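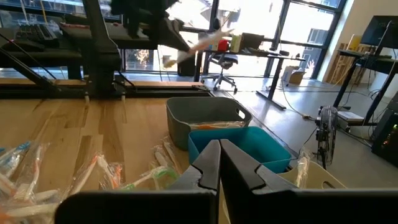 Section 3: Sorting the wrapped toothbrushes

September 13, 2023
By Zinash Gidey

Every Fuddale guest kit contains one toothbrush, and the toothbrushes are sorted before any kit is packed. Sorting is done at a table, from a single loose pile into plastic bins. The grey, turquoise blue and cream bins stand close together in a row behind the pile, so that a brush can be put into any of them with a short reach. Each brush stays in its clear packaging from start to finish.

Before you start

You will need one carton of wrapped toothbrushes (100 to a carton), 3 bins, a dry cloth and the Hailu tally sheet. Read Section 2 first if the carton has not been booked in.

Setting out the bins

1. Wipe the table and let it dry.

2. Wipe the inside of each bin, including the corners. Old labels and scraps of tape should come out now.

3. Stand the bins in a row towards the back of the table. Turn them so that you can get hold of the handle cut-outs without reaching over the brushes.

4. Write the destination of each bin on the tally sheet. The usual order is Grimell in the grey bin, Orbridge in the blue and spares in the cream. If you change the order, change the sheet as well.

Note: Bin colour goes by destination only. It has nothing to do with the colour of the brush handle.

Sorting

5. Tip part of the carton on to the front of the table. A low pile is easier to work from than a high one, and the brushes slide on each other if there are too many.

6. Pick up one brush at a time by the handle end. Check that the seal is closed along its whole length.

7. Lay the brush flat in its bin. Brushes left leaning against the side tend to catch on the rim when the bin is lifted.

8. Mark the tally sheet after every 9 brushes placed in a bin.

9. Top up the pile from the carton and carry on until the carton is empty.

Caution: Do not use a brush if the wrapper is split or has come open. Put it aside for disposal and enter it under "Damaged". Do not tape a wrapper shut.

Caution: Do not cut the carton open with a long blade. The top layer lies directly under the flap.

Note: A creased wrapper is acceptable if the seal is sound.

Finishing

10. Straighten the brushes in each bin so that the heads all point the same way.

11. Add up the tally sheet, including damaged brushes, and compare the total with the carton label. If they differ, check under the bins and inside the carton flaps before counting again.

12. Carry the bins to the packing shelf one at a time. Kits are made up in batches of 6, as set out in Section 4.

Send questions about the tally sheet to Fuad Weldu.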